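Surface preparation is the same for softwood and hardwood tops, but pine and other pale boards show mistakes sooner. The method below covers an indoor table finished with a water-based matt varnish.

## What you need

- Sanding block and paper in 120, 180 and 240 grit
- Vacuum with a brush head
- Lint-free cloths
- Synthetic brush, 50 mm or wider
- Water-based varnish, matt or satin

## 1. Strip and clean

Remove old wax with white spirit and a cloth, changing the cloth as it loads up. Open the windows, and lay used cloths flat outdoors to dry before binning them. Leave the top overnight.

## 2. Sand with the grain

Start at 120 grit. Work in straight, overlapping strokes along the board, never across it. Cross-grain scratches are hard to see on bare wood and very clear under varnish. Move to 180 once the old finish has gone, then to 240. Vacuum between grits - loose particles from the coarse paper will mark the surface at the next stage.

Where the grain forms loops or long ovals, follow the general direction of the board and keep the pressure even. The darker bands are harder than the pale wood between them, so a soft pad will dig out the pale parts and leave ridges. Use a cork or hard rubber block.

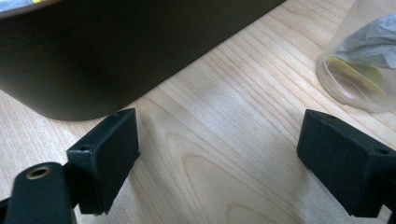

Check progress with a lamp held low at one side. Shadows will show any scratches left by the previous grit. Go back one grade if they do not come out in a dozen strokes.

## 3. Raise the grain

Wipe the top with a damp cloth and let it dry for 2 hours. The fibres will stand up and feel rough. Take them off lightly with used 240 paper, then vacuum again.

## 4. Varnish

Stir the tin; do not shake it. Apply 3 thin coats, brushing out along the grain and keeping a wet edge. Follow the drying time on the tin between coats. Rub down the first and second coats with 320 grit and wipe off the dust.

Leave the last coat alone. Light use is fine after a day, but keep hot dishes and wet glasses off the table for a week.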